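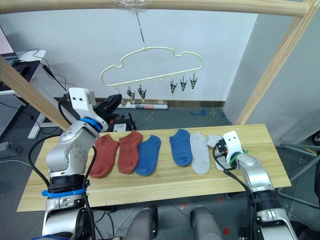 Mitiku Birhane wrote to me after my last post to say that I was being unfair to the club, that a sock is a much harder object than a block, and that anybody who thinks hanging one up is a baby task should try it with two fingers and no feeling in them.

Fine. I did try it, with kitchen tongs, and it took me a good while to get a single sock into a clip. I take back the word "baby." I don't take back the rest.

For those who missed the first round: my daughter joined the student robotics club at Galindo in February, and since then I have been driving her there, picking her up, and sitting in the hallway with bad coffee. Their project this year is laundry. Two arms, a board with three pairs of socks laid out on it, a hanger with clips. The arms are supposed to pick up the socks and hang them in matching pairs. The club is entering it in the Wusutico student challenge, where each team gets 8 minutes per run and the judges only look at what is hanging at the end.

My complaint last time was with the word "autonomous," which is printed in large letters on the flyer. What I have mostly seen is kids steering the arms by hand, over and over, so the program has something to copy. Mitiku says that is how everybody does it now, and he may be right. It still means a sixteen-year-old hangs the same gray sock all afternoon and then we clap when the machine does a worse version of it.

And the socks get laid out first. Side by side, toes toward the front, red with red and blue with blue and gray with gray. I would like to meet the household where laundry shows up like that. Mine comes out of the dryer as one big knot with a dish towel in the middle. If I have to straighten every sock and put it next to its partner before the robot can start, I have already done the part I hate.

Aksel Eyvindsson, who runs the club, heard me out on this in the parking lot. His answer was that you start with the easy layout and mess it up later, once the grips are reliable. I asked when later was. He said after the qualifying round. I have worked on enough software projects to know how often that kind of later comes around.

They do keep a log, I will give them that, and my daughter let me read it. In the last set they wrote up there were 50 tries and 36 that ended with both socks of a pair in the clips. That comes to 72 percent, and the draft of their poster said 74. I pointed this out at dinner and it was not a popular remark. Apparently someone had left out a try where the power got bumped, and then it was put back in the log but not on the poster. It has been fixed now. I bring it up because I think learning to write down the try that went wrong is worth more to these kids than the arms are, and there is no line for it on the score sheet.

What I'd like to see, if anyone from the club is reading:

Throw the socks on the board from shoulder height and film that too, even if it goes badly.
Put in one sock with no match.
Let a parent lay things out for a change. I am available, I'm in the hallway anyway.

My daughter thinks the odd sock is a good idea and the rest is me being difficult. She also told me the clips have been a bigger headache than the socks, something to do with how hard you have to squeeze to open them, and she talked about springs all the way home. She has never talked about anything from school all the way home – so I will keep driving.

Mitiku, your turn. The tongs are in the second drawer if you want to come over and show me how it's done.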